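Decorative Stone in Interiors
Unit 6: Banded Stones and Their Finishes
Instructor: Annunziata Costa
Required reading: Messina, course reader, section 9

6.1 Terms used in the trade

The word "onyx" carries two meanings, and students are expected to keep them apart. In geology, onyx is a banded form of chalcedony, a very fine-grained quartz. In the stone trade, the same word is commonly applied to banded calcite, also sold as onyx marble. The two differ greatly in hardness. Quartz is rated 7 on the Mohs scale and calcite only 3, so a steel blade will scratch the second but not the first.

Written specifications should name the mineral as well as the trade name. A schedule that reads only "green onyx" is incomplete and will be returned for correction.

6.2 How the bands form

Banded calcite is deposited by water rich in dissolved calcium carbonate, in caves and near springs. Each layer records a small change in the water. Iron and other impurities account for much of the color. Where the surface of growth was uneven, the layers follow it, and a cut across them shows curves and rounded shapes. A cut made parallel to the layers gives a softer, cloudier pattern.

6.3 Finishes

A honed finish is smooth and dull. It hides light wear but mutes the color. A polished finish deepens the color and brings out the veins, at the cost of glare under direct light. Samples should therefore be viewed from more than one angle before approval.

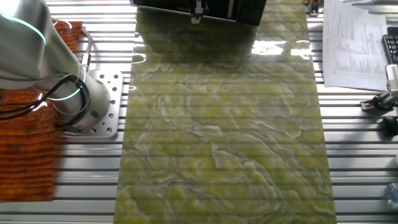 Figure 6.1. Green onyx-like slab, polished, with pale cream and gray veins.

6.4 Care and use

Calcite is attacked by weak acids, including lemon juice, vinegar and many bathroom cleaners. The resulting marks are called etching and cannot be wiped away. Sealers slow down staining but do not prevent etching. Polished calcite is better suited to wall panels and lit features than to kitchen counters.

Assignment

Read the Stemenetti hotel lobby case in the reader and write a response of no more than 500 words. State which finish you would specify for the reception desk and describe the cleaning instructions you would give the owner. Papers are due to Liliana Lo Presti by 2024-05-16. Late papers require written permission from the instructor.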